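How to budget for a first robot arm when half the work is in simulation

Published 2021-05-07

Plenty of small teams price the arm, get a figure they can live with, and send the order off. The bill then grows for months. We went through this at Trillgate last October, and these are the steps we use now.

Step 1. Write down the jobs before you look at prices

List what the arm has to pick up, where from, and where it has to put it. Include size and weight if you have them. Our list for household handling started at 99 items and we cut it to 47 before asking for a single quote. A shorter list usually means a smaller arm and a simpler gripper.

Mark any item that is thin, flat or has a glossy face. These decide which gripper you buy.

Step 2. Try the jobs in simulation first

Build the room you expect to work in, or one close to it, and put a model of the arm in it. Check reach, check clearance under wall cupboards, and check that the arm can turn with something large in the gripper. Flat items held upright need far more space than people expect.
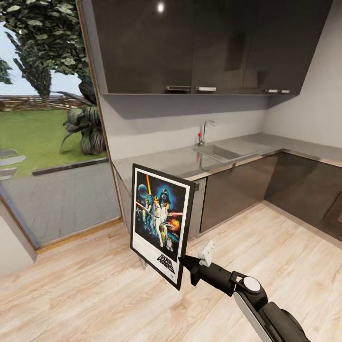 Keep a note of every job that fails and why. If the reach is short, price the next arm up. If the grip slips, price different pads before you price a different gripper. Pads are cheap and arms are not.

Set aside money for this stage. Ours covered a graphics card and staff time, and came to £2658. It goes on its own line, separate from the hardware.

Step 3. Get quotes on the same terms

We asked Wondley and Thongsuk for prices and the first replies could not be compared. One included the controller and cabling, the other left both out. Send each supplier the same list:

Arm and controller
Gripper, with spare pads
Mounting plate or stand
Emergency stop and cabling
Delivery and VAT
Training, if you want it
Yearly service after the warranty ends

Ask for lead times in writing as well.

Step 4. Budget for the room

Check the floor, the sockets and the width of the door. A stand may need bolting down, and a landlord may want to approve that. We paid for 2 extra sockets and some floor marking.

Step 5. Decide whether to hire

If your list is still changing, hire for a few months. Weta let us put part of the hire charge towards buying, but read the terms on wear and damage before you sign.

Step 6. Hold something back

Keep a tenth of the total unspent until the arm has run your whole list on site. Replacement pads and longer cables came out of ours in the first month.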